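Print this page | E-mail this page

Lemwood Gripper Comparison Set – Data Card

September 25, 2022
By Musyoka Mfinanga and Josphat Lukumay

Summary

The Lemwood Gripper Comparison Set contains wrist camera recordings and controller logs from a trial of 2 fingertip designs on a single robot arm. The trial was carried out to decide which fingertip should be fitted as standard on the Pikach bench. The set is released so that other groups may check the findings and use the recordings in their own work.

The set holds 341 episodes. Each episode consists of one video file from the wrist camera, one log of finger opening and motor current, and one line in the index file. Of these episodes, 37 were marked as unusable during review and are kept in a separate folder with the reason given.

Equipment

The two designs are referred to throughout as Gudeta and Skukus. Gudeta is a rigid black finger with a textured pad on the inner face. Skukus is a softer molded finger that bends around the object as the gripper closes. Both fit the same parallel gripper body, and the change from one to the other takes about 2 minutes. The arm, the controller and the closing speed were kept the same for both.

The wrist camera is fixed to the gripper body and looks out along the fingers. Its position was checked after every change of fingers. Users should note that the Gudeta fingers take up more of the lower corners of the view than the Skukus fingers do, and that any model trained on both should be tested for this difference.

Tasks

Three tasks were recorded: lifting a cup by its side, moving an inverted cup across the table, and placing one cup beside another. Metal cups were chosen for the main part of the trial. Polished steel offers little friction to a smooth pad, and its reflections are a known source of error for the camera-based pose estimate. Cups were set out by hand between episodes, and recording was left running during this step. The set therefore includes views in which an operator's hands are present. These parts are labeled "reset" in the index file and should be left out when grasp success is being measured.
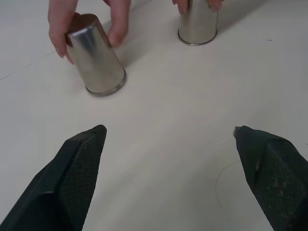

Wrist camera view during a reset, with an operator's hands on two inverted steel cups and the black fingers open.

Hands may also be present for a short time at the start of an episode. The field "hands_clear" gives the first video frame in which the table is judged to be free of them. This field was filled in by one reviewer and checked by a second.

Findings

On the side lift, Gudeta held the steel cups more firmly at low closing force. Skukus needed a higher force to prevent slipping, but was more tolerant of a cup that stood off center. On the placing task the two designs gave similar results – most failures came from the pose estimate and were seen with both. The Pikach bench has kept Gudeta as its standard finger.

File layout

- episodes/ – video and log files, one folder per episode
- excluded/ – episodes marked as unusable, with reasons
- index.csv – task, finger design, outcome and labels
- calibration/ – camera position after each change of fingers

Known limits

All recordings were made on one table under one set of lights. Pad wear was not measured, and episodes recorded late in the trial may differ from early ones for that reason. Motor current was logged at a lower rate before May, when the controller software was updated; the affected episodes carry the label "slow_log". Results should not be applied to glass or paper cups without further testing.

Use and contact

The set may be used for research and teaching, provided that the data card is kept with the files. Corrections to labels should be sent to Josphat Lukumay at Lemwood, and should state the episode number and the field in question.

Related items

Pikach Bench: Controller Settings and Safety Limits
Notes on Wrist Camera Calibration
Skukus Fingers: Mounting Guide
Pose Estimates on Reflective Objects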